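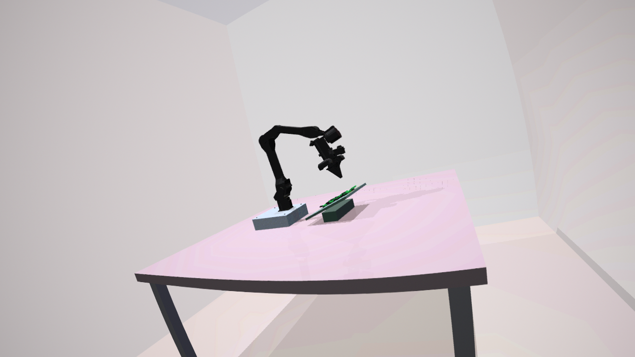

How often should a wooden table be oiled?
Twice a year is enough for a table that gets used every day, and once a year for one that mostly holds mail. New tables need more in the beginning - a coat every month for the first three months.

Testing the surface
Put a few drops of water on the top and leave them for ten minutes. If they sit up in beads, leave the table alone. If they soak in and leave a dark spot, it is time to oil. This only works on an oiled finish. Varnish and polyurethane do not take oil, and you will end up with a sticky film that has to be wiped off with mineral spirits.

What you need
Boiled linseed oil or tung oil, two cotton rags, 220-grit sandpaper and a bucket of water. An 8-ounce can does a six-seat table twice. I buy mine at the hardware store in Lindinville, but any store that sells deck stain will have it.

Oiling
Wash the top with a little dish soap the night before and let it dry. Sand lightly, always with the grain, and wipe off the dust with a barely damp cloth. Pour a small puddle of oil in the middle and spread it thin. Wait 25 minutes, then wipe off everything that has not soaked in. Go over it again with the second rag. People tend to leave too much on, and a thick coat stays tacky for weeks.

Keep the room at 65 degrees or warmer. At 78 degrees a thin coat of linseed is usually ready for light use the next day. In a cold garage give it three.

Rags
Oily rags can heat up by themselves and catch fire. Do not ball them up or put them in the trash. Soak them in the bucket, then lay them flat outside, one layer thick, until they are stiff.

White rings
A white ring is moisture in the finish. Try a hair dryer on low, moving it the whole time. If the ring is still there, rub in some plain mayonnaise, leave it an hour and wipe. Black rings go down into the wood and have to be sanded out.

Wobbly legs
Check the floor first by turning the table a quarter turn. If the wobble moves to another leg, the floor is uneven and a felt pad will fix it. If it stays with the same leg, tighten the bolts underneath. June is a good month to do this, and again once the heat has been on for a while - wood shrinks in dry air and the bolts work loose.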